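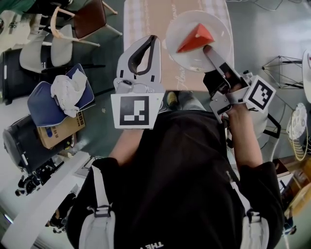 Varnedville, 06/08/2020

Getesow recalls hand-held gripper sets after finger fault

Getesow is asking all customers who use its Maltudholm hand-held grippers to stop using them until the finger pivot has been checked. The fault can cause a finger to stay closed after the operator has let go of the trigger. Nobody has been seriously hurt. One operator at our Varnedville workshop had a bruised thumb in May and went back to work the same day.

The recall covers 1433 pairs, all sold with the black finger pads. Earlier pairs with the plain fingers use a different pivot and are not affected.

What went wrong

Maltudholm grippers are held one in each hand and used to record everyday table tasks, such as steadying a plate or picking up a piece of food, so that a robot arm can later be taught the same movement. The work involves a lot of light pressing. An operator may push a fingertip against a plate or a table top many times in an hour.

We now know that this sideways load can work the pivot pin out of its seat. Once the pin has moved by a millimetre or so, the finger binds against the housing. In most cases it frees itself when the trigger is pulled again. In the worst cases it has to be opened by hand, and that is how the thumb injury happened -- the finger sprang back while the operator was pulling at it.

Our original test opened and closed each gripper 1000 times with nothing pressing on the fingertip. It did not include any sideways load. That was a gap in our testing and we should have caught it before the grippers were sold. When we repeated the test with the fingertip pressed against a dinner plate, 5 of the 100 grippers on the bench showed some movement of the pin.

What customers should do

Stop recording and unplug the gripper cables. Do not try to force a stuck finger open. If a finger is closed on an object, leave the object where it is, put the gripper down and slacken the two screws at the base of the finger with the key supplied.

The marker plates do not need to come off. If they are removed, the pair will have to be calibrated again before use.

Both grippers in a pair should be sent back together, even if only one has given trouble. Yuen, our repair partner, will fit a longer pin with a locking clip and return the pair within ten working days. There is no charge for the repair or for carriage in either direction.

Recordings already made

Customers have asked whether earlier recordings can still be used. In general they can. A sticking finger shows up as a flat line in the finger position log while the trigger reading changes. We will send a short checking script to every registered customer this week -- please run it before deleting anything.

Sales of new pairs are on hold until the repaired design has passed the revised test.

Customers who have not yet had a recall letter should contact the Getesow service desk in Varnedville, quoting the number on the underside of the handle.

Issued by the Getesow press office, Varnedville.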